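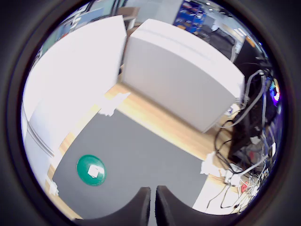
Marta Zakharchenko met us at the Rutkowska door and took us upstairs, 13 visitors in all. Coats went on the rail and we were asked to keep our coffee outside.
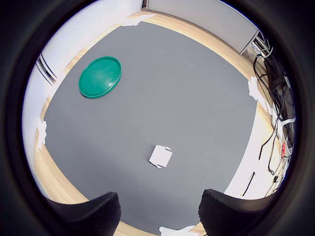 RUTKOWSKA, upstairs workroom, November

We spent most of our time at the grey mat. The things used on it are plain enough: a round green plate with a raised rim, and something small and white to go with it.
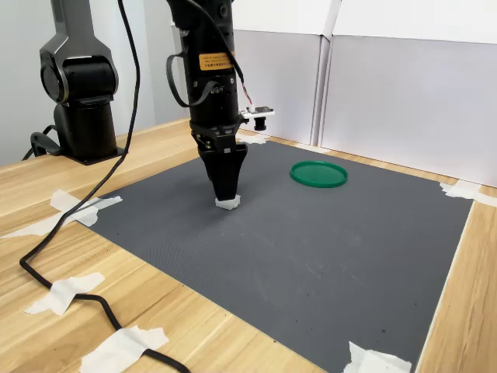
Marta said the mat gets wiped each morning. We had 23 minutes left for questions, then walked over to Tradard for lunch.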